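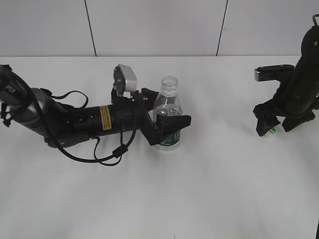

Leftover half bottles of water: keep or toss?
Noemí Tapia
I always end up with open bottles on the table and no caps! Is the water still okay the next morning?

Bogdan Bucur
Into the fridge with a bit of foil over the neck, and I drink it the next day. Tastes great! If it sat out all night, my ferns get it (they love it!).

Hefin Kneath
Get a pitcher. I switched in August and love it.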